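Packaging Notes: tray stock, cup fit and the spring order

Mon 3 December

The switch from clear plastic to molded pulp for loose eggs is now complete at the Pickering packing room. The last of the old trays went to recycling at the end of the previous stock period, and all hand-packed orders leave in blue pulp. Members who collect from the Turden counter will have seen both types over the past few weeks. From this issue on there is only one.

The change was made on two grounds: stacking strength and moisture. Pulp takes up a small amount of condensation when eggs move from the cold store to a warmer room, and the shells dry faster as a result. The old trays held the water in the bottom of the cup. Malcolm Ellwood logged 3969 eggs through the new stock during the trial, against 2771 through the plastic, and the crack rate was lower in the pulp in every size grade except the largest.
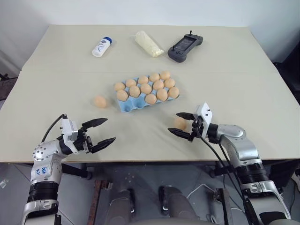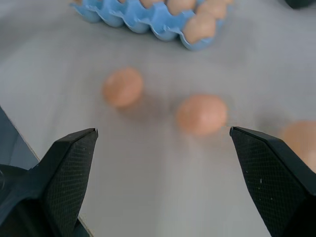 Cup fit remains the main point to check when filling by hand. An egg should go in with the narrow end down and settle without pressure. If it stands high, it is too large for the tray and should be set aside for the Golau boxes, which have a wider cup. Brown eggs against the light blue pulp are easy to judge from the side, as the curve of the shell above the rim shows up clearly and a high egg stands out from its neighbors. The same contrast helps with hairline cracks, although these should be found at the lamp before packing starts.

Fill order is left to the packer, with one condition. A part-filled tray must not be lifted by the empty end. The pulp flexes along the line between full and empty cups, and eggs in the cups next to that line can ride up. Slide the tray or support it from beneath with a flat hand. Loose eggs waiting on the table should be kept clear of the edge and a hand's width apart where space allows. A matte surface slows rolling but does not stop it.

Storage of empty trays has also been revised. Stacks are limited to 90 and must stand on the slatted shelf, off the floor. Bimla Gautam found in April that trays kept against the outside wall had softened at the corners – these were the sample stock, before the order was placed – and the shelf has since been moved to the inner side of the room. Damp trays should be put in the compost bin. They do not recover their stiffness when dried.

The spring order goes to Esano in packs of 200. Counters that want their own supply should give quantities to Lorraine Dobson before the end of the month, stating whether lids are needed. Lids are packed separately and are not interchangeable with those from the Golau boxes.

Ynyr Pumphrey has the revised grading sheet and will send copies on request.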